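Unit 4: Main Memory and Storage
Introduction to Computer Systems, Engebretsen Technical College

Reading: course text, chapter 4. Bring your completed worksheet to the November review session.

4.1 Two kinds of memory
A computer keeps data in main memory while a program is using it and in storage when it must be kept after the power is off. Main memory is fast and loses its contents without power. Storage is slower and holds far more.

4.2 Addresses
Each byte in main memory has a numbered address. The processor places an address on the bus and receives the value held there. Students should be able to convert an address from decimal to binary by hand.

4.3 Worked problem
The Kurnadby office keeps 2,640 customer records. Each record takes 165 bytes. Multiply the two figures to find the space required: 435,600 bytes. State the units in every answer. Answers without units receive half credit.

4.4 Paging
When main memory is full, the operating system moves pages that are not in use to storage. Heavy paging slows all running programs.

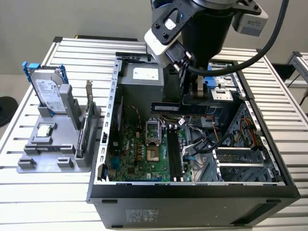

What happens to unsaved work when the power fails?
Work held only in main memory is lost. Any version already written to storage remains, up to the last save.

Problems 1 through 8 are due before Unit 5. Late work is accepted for up to 2 class meetings.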